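Two quotes came back for the second picking cell. Pridilance wants 3,844 for the gripper, controller and mount. Polák wants 3,753 for the same list without the mount, so the cheaper one costs more once the bracket is cut. Lead time is 28 days against 21.

The arm is already paid for. What remains is everything attached to it, and that part of the budget has grown twice since March. Cable dressing was never a line item in the first version. It is now, with spare ties and a spare hose. 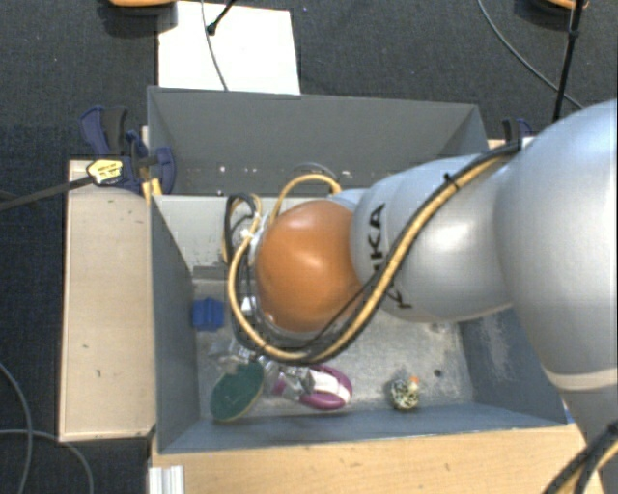 Filed under: Cell planning, Costs

The bin stays. Its floor is scratched and the paint is scuffed, but a new one from Troluncombe would buy us nothing in pick rate. Bar clamps are fine for holding the setup while the layout still moves - I have priced proper fixtures separately and put them in the next round.

Clear plastic stays in the test mix, crumpled, next to the solid colored items. I asked both vendors to quote against that mix. Only Pridilance did, so the order goes there.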